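4 Arbeitsplatte pflegen und Oberfläche erneuern

Dieses Kapitel gilt für alle Platten der Reihe Clollemia mit gesprenkeltem Dekor. Besitzer der einfarbigen Ausführung lesen bitte in Kapitel 5 weiter, dort ist alles kürzer und jeder Krümel sichtbar.

4.1 Bevor Sie anfangen

Ihre Platte wurde im Werk mit Plakar versiegelt. Die Versiegelung hält bei normalem Gebrauch mehrere Jahre. Unter normalem Gebrauch verstehen wir Kochen, Backen und gelegentliches Abstützen mit dem Ellenbogen. Das Zerlegen von Fahrradketten gehört nach Auskunft unseres Kundendienstes nicht dazu, auch wenn die Anfragen etwas anderes vermuten lassen.

Sie benötigen:
- eine Dose Plakar Auffrischer (Bestellnummer 940)
- zwei fusselfreie Tücher
- einen weichen Schwamm ohne Scheuerseite
- Handschuhe
- einen Nachmittag, an dem niemand Teig ausrollen möchte

Sprenkel sind gnädig. Ein weißer Grund mit grauen Einschlüssen verbirgt Kaffeepulver, Pfeffer und erstaunliche Mengen Mohn. Für den Alltag ist das angenehm, für die Vorbereitung einer Neuversiegelung leider ein Nachteil. Fahren Sie deshalb mit der flachen Hand über die Fläche. Was sich bewegt, gehört nicht zum Dekor.
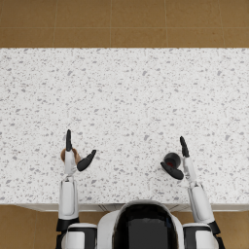 Abb. 4-1: Weiße Platte mit grauer Sprenkelung

4.2 Reinigen

1. Räumen Sie die Platte frei. Auch den Toaster. Auch das, was hinter dem Toaster liegt.
2. Wischen Sie die Fläche mit lauwarmem Wasser und einem Tropfen Spülmittel ab.
3. Lösen Sie Fettreste mit dem Reiniger Clollow. Sprühen Sie ihn auf das Tuch und nie direkt auf die Platte.
4. Wischen Sie mit klarem Wasser nach und lassen Sie die Fläche 2 Stunden trocknen.

VORSICHT: Verwenden Sie keine Scheuermilch, keine Stahlwolle und keinen Essig. Das Hausmittel Ihrer Großmutter mag auf deren Platte Wunder gewirkt haben, aber deren Platte war nicht mit Plakar versiegelt.

4.3 Wassertest

Geben Sie einige Tropfen Wasser auf eine viel genutzte Stelle, am besten neben der Spüle. Warten Sie 16 Minuten. Stehen die Tropfen noch rund auf der Fläche, ist die Versiegelung in Ordnung, und Sie dürfen den Rest des Kapitels mit gutem Gewissen überspringen. Sind sie flach verlaufen oder ist darunter ein dunkler Fleck zu sehen, geht es mit 4.4 weiter.

Hinweis: Ringe von Tassen und Gläsern sind meist nur Kalk oder eingetrockneter Tee - beides kommt mit Clollow herunter. Bleibt der Ring nach dem zweiten Durchgang sichtbar, ist er unter die Versiegelung gewandert und wohnt jetzt dort.
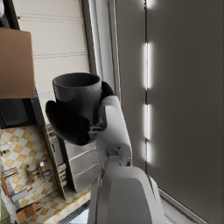
Solche eingewanderten Ringe lassen sich durch Auffrischen abmildern, selten ganz entfernen. Wer damit nicht leben kann, fordert beim Hersteller Manninen das Merkblatt 197 an. Es beschreibt das Abschleifen und beginnt mit der Frage, ob Sie sich das gut überlegt haben.

4.4 Auffrischer auftragen

1. Lüften Sie den Raum und ziehen Sie die Handschuhe an.
2. Schütteln Sie die Dose kräftig. Deckel vorher schließen.
3. Tragen Sie den Auffrischer mit dem ersten Tuch in kreisenden Bewegungen dünn auf. Beginnen Sie an der hinteren Kante und arbeiten Sie sich nach vorn.
4. Nehmen Sie den Überschuss mit dem zweiten Tuch ab, solange er noch feucht glänzt.
5. Lassen Sie die Fläche über Nacht aushärten.

VORSICHT: Getränkte Tücher können sich selbst entzünden. Breiten Sie sie im Freien zum Trocknen aus und werfen Sie sie nicht zusammengeknüllt in den Müll.

Hinweis: Viel hilft hier nicht viel. Eine zu dicke Schicht bleibt klebrig und hält die Morgenzeitung mit einer Treue fest, die man sonst lange suchen muss. Klebrige Stellen lassen sich mit etwas frischem Auffrischer anlösen und sofort abreiben.

Bei Fragen zu diesem Kapitel wenden Sie sich an Valtteri Heinonen, Abteilung Oberflächen. Bitte halten Sie die Seriennummer bereit. Sie steht auf der Unterseite der Platte, vorn links, und ist am besten im Liegen zu lesen.

Stand: 10. Januar 2018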